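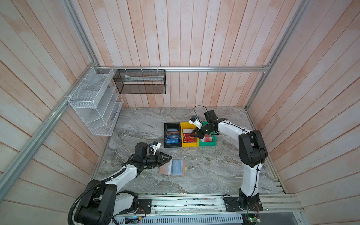 2021-03-11
Posted by Hukov End Terrace

So the league has put out its plan for the cup and I've read it twice now, hoping the second go would make more sense. It didn't. A few posts on why I'm not buying it.

The short version: no more straight knockout. From October the 13 clubs get split into groups, everyone plays everyone in their group, and then there's a finals weekend at Troson. They're calling it "a fairer path to silverware". Fairer for who?

A cup is meant to be unfair. You draw the top side away on a bog of a pitch, you park ten behind the ball, you nick one off a corner and you dine out on it for years. Put that in a group and the top side shrugs and wins the next two.

And have a go at the maths. You can't divide 13 clubs into even groups. The plan says three groups of three and one of four, so one lot plays an extra match to get to the same spot. Page two calls this "a minor scheduling variation". Try telling that to a squad with four carpenters and a bloke on night shift.

Someone replied saying we'd all get more home games. Would we? In a group of three you play two matches. One at home, one away. A decent draw in the old cup gave you that anyway, and you had something riding on both of them.

Then there's Troson. Lovely ground, proper stand, good lights. Also the far end of the league for every club that isn't Troson. Vallejo would be on the road before sunrise for a morning semi. I can't find a word in the plan about who pays for the bus.

The bit that made me laugh was the crowd figure. They reckon 3,000 through the gate over finals weekend. I was at last season's final and I had a whole bench to myself, with room for my bag and my lunch. Where are the rest coming from? Happy to be shown the working.

Yes, I know the other side of it. Clubs get knocked out in the first round and that's their cup done before the grass has stopped growing. Gitener have gone out first up more often than I'd like to remember, and I can see why their people want a second bite. I'd bring back a plate for the first-round losers. We used to have one and it was good fun.

What bugs me most is the timing. Clubs got the plan this week and have to vote by the end of the month. Half of them haven't had a proper meeting since last year. If it's such a great idea it'll still be a great idea after a season of talking about it.

Someone's asked if Hukov will vote against. No idea. I stand behind the goal and complain, I don't get a vote. I've asked at the club and was told they're "still looking at it", so make of that what you will.

Also, before anyone brings it up again – no, I don't think penalties straight after 90 minutes is a good idea either. It's tucked away in the last paragraph like they hoped we'd stop reading. Extra time is where our lot win things. We're not fit, but we're stubborn.

If the league puts out real numbers on travel and gates I'll read them and I'll say so here if I got it wrong. Until then I'd leave the cup alone and spend the effort on finding enough referees – we had a club linesman with a flag made from a tea towel in the last round.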